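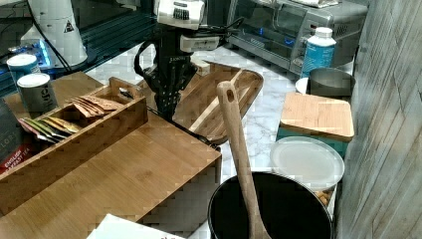
So I finally did something about the tea corner. If you've been reading for a while you know I go through a LOT of tea (my dentist has opinions), and for most of the winter my system was a pile of cardboard boxes next to the sink that slid onto the floor whenever I reached for the sugar. Every morning, pretty much. I'd be standing there at 6 in my socks picking up chamomile.

What got me moving was a trip to my friend Roxana Olteanu's place in April. She has one drawer for tea. One! You open it and there they all are, standing up like little file folders. I don't have a drawer to spare, but I went home and thought, okay, I can do the file folder part.

The organizer is light bamboo with two compartments and a handle cut into the middle divider, so I can carry the whole thing to the table when people come over. I sorted it very loosely. Browns and tans on the right, greens and yellows and olives on the left, and that's as far as my sorting goes. My sister wanted me to alphabetize. No thank you.

It lives on top of the big bamboo box with the slatted lid, which used to be my bread box until I figured out that I don't eat bread fast enough to need one. Now it holds the overflow, meaning the refill packs and the fancy tins I get as gifts and feel bad about opening. The only annoying part is that I have to lift the organizer off whenever I want to get into it. I've decided I can live with that, and it has cut down on how often I open a new box while there are still 54 bags of the old one left.

The English Breakfast stays in its own box off to the left. I drink it every single day and moving the bags over felt like busywork — plus I like the dark box with the red label. The two cans with the white lids ended up right behind the organizer, where I can grab them without looking.

Things I almost bought and didn't: a spinning rack from Hemari (cute, but way too tall for under my shelf) and a set of glass jars from Lauritsen that came to 90 dollars before shipping. For tea bags! I had them in my cart for a week. The organizer was a lot less than that, and I like it better anyway because you can tell at a glance what's running low.

I know the counter is still busy. I cook in a small kitchen and I like my stuff out where I can reach it, and every time I've tried to be a clear-counter person it has lasted until Tuesday. But I haven't picked a tea bag up off the floor in weeks!

Next up is the spice shelf, and I'm a little scared of it. There's a jar of cloves in there that moved with me from my last apartment. If you've got a setup you love for spices (no drawers, remember), leave it in the comments, and tell me how deep your shelf is because mine is weirdly shallow.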